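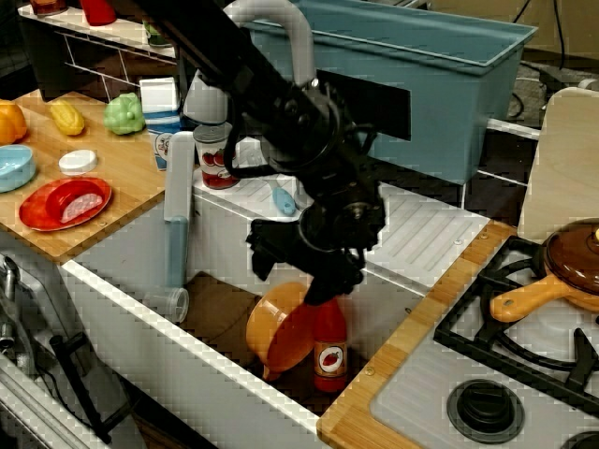
The arm at work over the sink of the toy kitchen, its gripper on the cap of a hot sauce bottle.

Rhea Samonte starts her open days without a speech. When visitors came through the door at Vuvora on 2026-06-02, the arm was already moving and she was standing beside it with her sleeves rolled up, moving play food about on the worktop between runs.

“People want to see it go,” she told me afterwards. “If I talk for 15 minutes first, the children have wandered off and the adults are looking at their phones.”

Samonte runs the demonstration side of the workshop in Granach with Tsung-han Choi, who looks after the software. The two met at an engineering firm in Castillo and moved here in October, when the unit came up for rent. They now open to the public 6 times a year. This time 171 people signed the book.

The kitchen is child-sized, with a white sink and a curved tap, a stovetop with a saucepan on it, and plenty of pretend groceries. Samonte says the choice was practical.

“A real kitchen is heavy and it doesn't fit in the room. With this one, if the arm knocks something over, we pick it up and carry on. And everyone knows what a kitchen is for. I don't have to explain why you'd want a bottle out of a sink.”

The bottle was the job most visitors stopped to watch. It is a harder one than it looks, according to Choi. The arm has to reach down into a deep basin, and there may be a bowl or a cup lying in there as well.

“From above, the cap is a small target,” he said. “If you come down slightly to one side you push the bottle over, and then you have a different problem, which is a bottle lying down. We do practise that one too, but it's slower.”

I asked how often it goes wrong. Choi keeps a log and was happy to talk about it. In the week before the open day they did 320 runs with objects in the sink, and he has been going through the failures one at a time. Most of them, he said, came from the arm closing its fingers too early.

“You watch it and you want to shout at it. Rhea does shout at it.”

“I do,” said Samonte. “It makes no difference at all.”

Some visitors asked when they could have one at home. Samonte's answer was that they should not wait for it. She was a little tired of the question by the afternoon, but she understands where it comes from. Her own mother asks it.

“She wants the washing-up done. I tell her we are moving one thing at a time, and there isn't any water in it. She says call me when there's water.”

The next stage is a project they call Onulska, which will have the arm clear a whole sink and put each item where it belongs. Choi would not give a date. He wants the single objects to be dependable first, and he would like to try bowls in more positions, as the ones on their side still give him trouble.

Both of them said the questions from younger visitors were the most useful. One girl wanted to know how the arm could tell that it was holding something. Choi spent a good while answering her, and wrote part of his answer down afterwards for the sign on the wall.

“The old sign was all about motors,” he said. “She never asked about motors.”

The next open day will be listed on the workshop door and on the Vuvora website. Entry is free and there is no need to book.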